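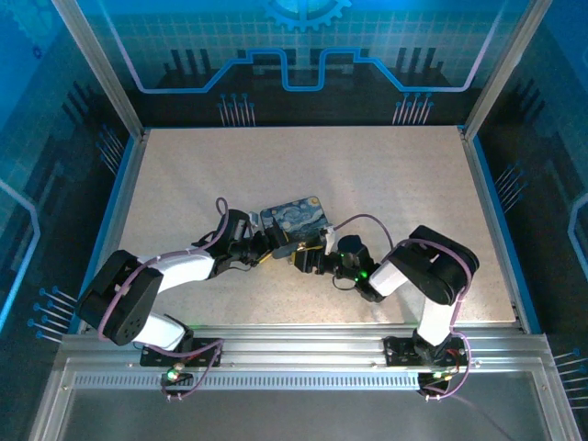

Jorkuvance reunion: anyone buying this?

fretless_dan
So the "one-off" reunion is now 8 dates and a box set. Firker Records want £40 for it. I loved this band, but that interview about how they'd "never stopped being brothers" made me laugh out loud. They spent most of a tour bus ride in May slagging each other off to anyone with a tape recorder.

mossy_b
People make up. I've got tickets and I'm not sorry.

fretless_dan
Fine, but did the bassist play on the new single or not? It sounds like a keyboard to me. The credits say "bass: Jorkuvance", which could mean anyone.

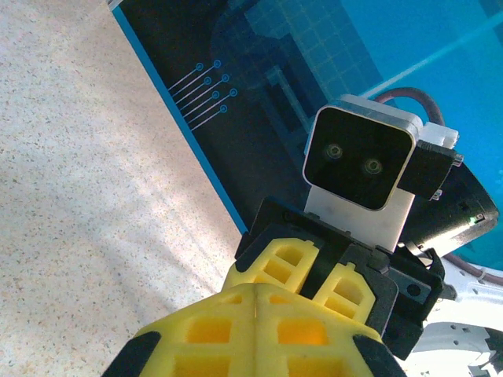
Grindetti sessions were the same, remember. Whole band on the sleeve, then years later the producer says 2 of them turned up.

oldvinylhead
Where did he say that? I keep seeing it repeated and never with a link.

fretless_dan
Radio interview. I'll look for it.

oldvinylhead
So no link then.
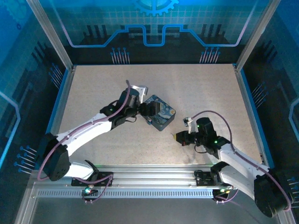

Blue panels with circuit-board graphics

kettle_drum
I was at the warm-up at the Orozco. They were good! Bit slow to start and the singer ducked all the high notes, but the middle bit was as tight as I've ever heard them.

mossy_b
Thank you. Someone who was there.

tinpot77
Was there too and I'd say the opposite. 40 minutes, no encore, and I'm fairly sure the backing vocals were on tape. You could hear them carry on while he was having a drink.

kettle_drum
The drummer sings, mate. He always has.

tinpot77
Not in three-part harmony he doesn't.
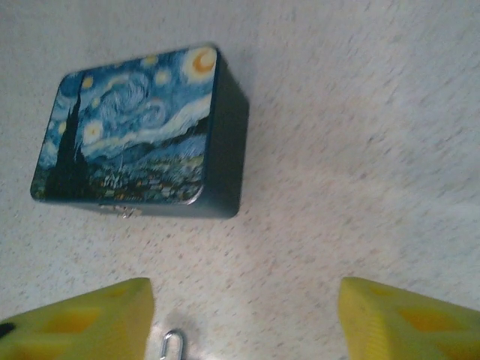
Anyway, my problem is the box set more than the gig. The "lost demos" are the ones that went round on cassette for years, with the hiss taken off. I'd want to hear a proper sample before handing over any money.

mossy_b
Then don't buy it? Nobody's forcing you.

oldvinylhead
I'll wait until it's in the sale. Dan, still after that link.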